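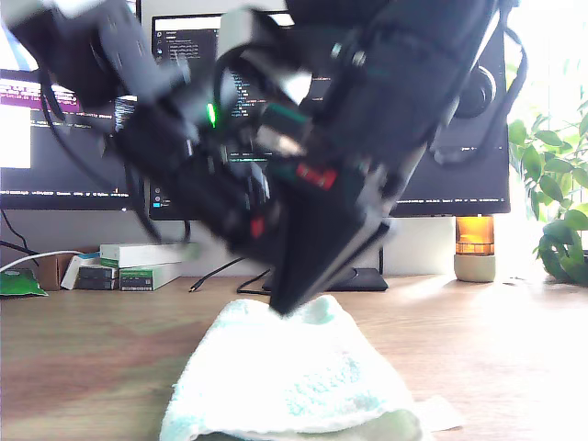
By Kamil Jireš, Lunddale

Keeping a computer desk in good order, with one towel

I work at home at a desk with more than one monitor, and for a long time I cleaned it only when the dust was already visible from the door. Now I keep a small towel there all the time. It is an old soft one, in pale colors, and it does most of the work.

First, shake the towel. Hold it by one edge, let it hang, and give it a few short shakes away from the keyboard. Crumbs and grit stay in the loops of the fabric, and they make fine scratches when you rub. I learned this on my first monitor - the marks never came out.

For the desk top, bunch the towel into a soft ball and press it lightly as you go. Start at the back, by the wall, and pull the dust toward you. Go around the base of each monitor stand, where the most dust collects. On an oak-colored surface it is not easy to see, so put your head low and look against the light.

Before you wipe, take away the papers. A loose sheet likes to slide under the towel and get a fold in it.

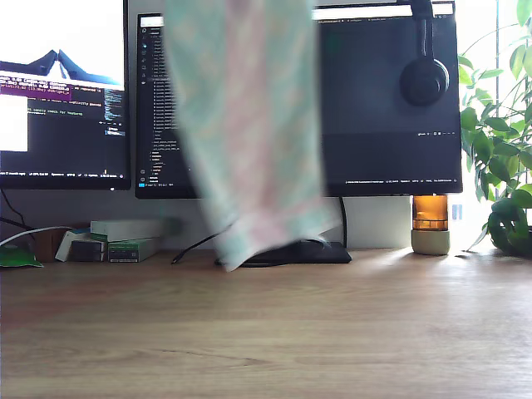

Page last changed: March 7, 2024

For the screens I use the towel only when it is fully dry, and only on the frame and the back. The glass gets a separate thin cloth. Turn the monitor off if you can; on a dark screen you find the fingerprints much faster. Do not spray anything directly on it.

Cables. Lift them, wipe under, and lay them back along the wall. A cable which hangs down behind the monitor should not be pulled tight. Leave it a little loose.

Boxes can stay on the desk if they stand against the wall in a stack, the small ones where you can reach them. My neighbor in Storkunbridge, Jomar Maglaya, keeps his under the desk, but then he must move them every time he sweeps.

Wash the towel at a warm setting, without softener - softener leaves a film, and afterward you will see stripes on everything. I do mine together with the kitchen towels. In May I usually change it for a new one, and the old one goes to the garage.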